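Two Arms for the Packing Table: Planning Gallery, January 7, 2023
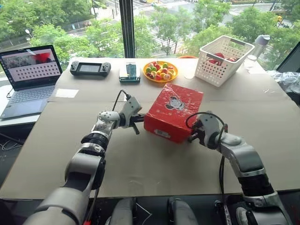 Both grippers on the red box, one at each end. Cardboard sheets cover the table.

On this page we collect what we learned while we plan to buy equipment for the small gift-box line in Prutville. Our partners in Drukach asked for a place where they can look at the work and at the same time read our remarks about money, space and time. The remarks are written in the order in which the questions came to us, so please excuse that the budget is in the middle and not at the end.

The task

The boxes come to us finished and wrapped. They must be taken from the table, turned so that the label faces the right direction, and put in a shipping carton. A person does this without thinking. For a machine the wrapping is the difficult part. Clear plastic is shiny and slippery, and it shines differently in the morning than in the afternoon. When we wrote the first request for offers, we described the box only by its size. Two suppliers then offered suction cups, and we had to explain the wrapping in a second letter. Please put the wrapping in your first letter.

One arm or two

We discussed this question for longer than any other. One arm with a wide gripper costs less and needs less space. Two arms can hold a box from both ends, and they can also take boxes of different lengths without a change of fingers. Our assortment changes for every season, and in July we already pack for winter. For this reason we decided for two arms. If you have only one size of box the whole year, I think you should ask first for the price of one arm.

The table

Do not buy the table before the arms. We made this mistake in Hesness, where a very nice heavy table was ordered early and the arms could not reach the far corners. The table is now used for the printer. For the trials we cover the surface with plain cardboard. It does not scratch the boxes, it costs almost nothing and it can be changed when it gets dirty. For the final line we reserved a small amount for a rubber surface, but it is possible that we stay with cardboard.

What we put in the budget

All amounts are for one work place, in dollars, and without the arms themselves, which we rent for the first year.

Table and frame: 2098
Grippers, spare fingers and one spare cable set: 1746
Training for the operators: 1000
Cardboard, tape and other small material: 50 per month

The rent for the arms depends very much on the length of the contract. We received different conditions for the same model, so I do not write a number which would be wrong for you. Ask for the price with service and without service, on two separate lines. In our first offer the service was inside the monthly price, and we could not compare it with the others.

The spare fingers looked to us like a luxury. Later our colleagues in Drukach told us that they waited five weeks for a pair, and during this time the packing was done by hand. We have now two pairs on the list.

Cables

Every offer had a drawing of the arm, and no drawing had the cables. They need room when the wrist turns, and they need a way down to the floor where no person walks. Plan a cable channel under the table and a second one along the wall. An electrician must come for the power sockets, and this visit was not in our first plan. In Prutville it moved the start by two weeks.

Light

We like to work near a window, but the cameras like it less. The supplier asked if we could give them a room with constant light. We could not, so we added blinds to the list. They are cheap if you order them together with the other furniture for the building. Before you sign for a place, I would recommend to make trials at different hours, also on a cloudy day.

Space next to the arms

Beside the reach of the arms you need a place for a computer, for the boxes which wait and for the cartons which are full. Our first floor plan had only the arms and the table, and it looked very generous. After we added the two carton stacks, the door did not open completely. Draw the door also.

People

The operators should be part of the purchase from the first day. Our two operators noticed that the emergency stop in the offered layout was on the side where nobody stands. To move it on paper was free. They also asked for a simple screen in their language, and the supplier agreed to this without a higher price, but only because we asked before the order.

Please plan also the hours for practice. In the contract the training takes two days. We calculate two more weeks in which the line is slower than packing by hand, and we told this to the sales department early, so that they do not promise too much.

Which supplier

We asked three companies and continue now with Meireles. Their price was in the middle. They were the only ones who asked us to send real boxes before they wrote the offer, and they sent the boxes back with notes about which ones were difficult to hold. The long flat ones are still difficult. It is written in the contract that these stay with hand packing for the first season, and both sides signed it.

Still open

We do not know yet if the insurance accepts the rented arms under the same policy as our own machines. The question is with the office in Hesness. Also the transport from Drukach is not decided, because the elevator there is small and the crates are long.

If you plan something similar and want our request letter as a model, please write to the Prutville office and we will send it. It has four pages and the second version is the better one.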